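Print this page | E-mail this article
Search the archive Enter keyword Go

Keeping the Sorting Cell in Order

4 Jul 2020

The sorting cell at the Prallstead recovery hall has been under the care of Carol Mapplebeck since January. Her maintenance log now runs to 79 entries, most of them concerning the gripper.

"The arm itself asks for very little," Ms. Mapplebeck said. "The fingers and their pads are where the work is." Each shift begins with a check of the pads for grit and wear. Pads are replaced after 600 picks under the present schedule, and the finger screws are tightened at the same time.

The Bovden plant, which supplied the cell, recommended a longer interval. Ms. Mapplebeck shortened it after reviewing the first month of dropped items. "A worn pad will still hold a carton," she said. "It will not hold a bottle that is smooth and has some give in it."

The wrist camera is cleaned with a dry cloth and then checked against a reference card. Clear plastic remains the most demanding material for it, she said, as the color of whatever lies behind a bottle shows through the wall -- and the software may take that color for the bottle's own. Nearly 21 percent of the stops recorded in the spring were traced to this cause.
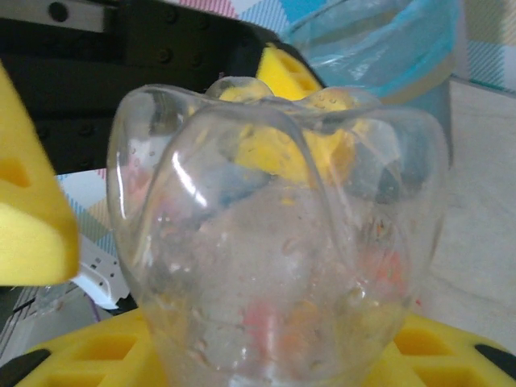
Rudd, asked about the same stops, said that the lighting deserved more attention than the camera, and that a shade over the cell would do more good than any change to the software. Ms. Mapplebeck does not dispute the point. A trial of the shade is planned at the Trurar site, where it will run for five weeks.

"Until then we clean, we check and we write it down," she said. The log is open to all operators at the hall.

Print this page | E-mail this article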